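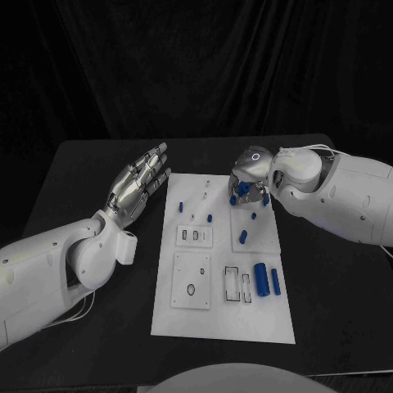

Collecting examples for the peg board

On this page we show the work of our group at the Avisthorpe workshop, where we gather examples for a learning system. The system is called Jular. It must learn to pick up small parts and put them in the correct place, and for this it needs to see the same task done many times by a person who guides the two arms. We started in February and we now have 839 recorded examples, of which 700 are good enough to use for training.

The board with the blue parts. We use pegs and cylinders of different thickness, and plates with holes of different shape. The small pegs are the most difficult for the operator, and we expect that they will be the most difficult for Jular also.

Right hand closed on a blue part, left hand open. In many of our examples only one hand does the grasping. We ask the operators to keep the other hand open and calm, so that the system does not learn movements which have no purpose.

Black curtain behind the table. Before we hung it, people walking past the window came into our recordings, and we had to remove a full morning of work.

A session has 50 examples and then the operator must take a rest. Tired hands make short and nervous movements, and later we can see this very clearly in the data. Between two examples the parts are moved to new positions by hand. Please do not put them back in a nice row! The system should see disorder too.

How we label: every example gets the name of the part, the result (placed, dropped or stopped) and a short remark if something was strange. The labels are made in Hesel, our own small program, and checked by a second person on Tuesday.

Of the 700 good examples, 518 are with pegs and the rest are with cylinders. The next board, Danzer, will have more cylinders, to make this more equal.

If you would like to try as an operator, write to the workshop. You need no experience, but the first hour is only practice and is not recorded.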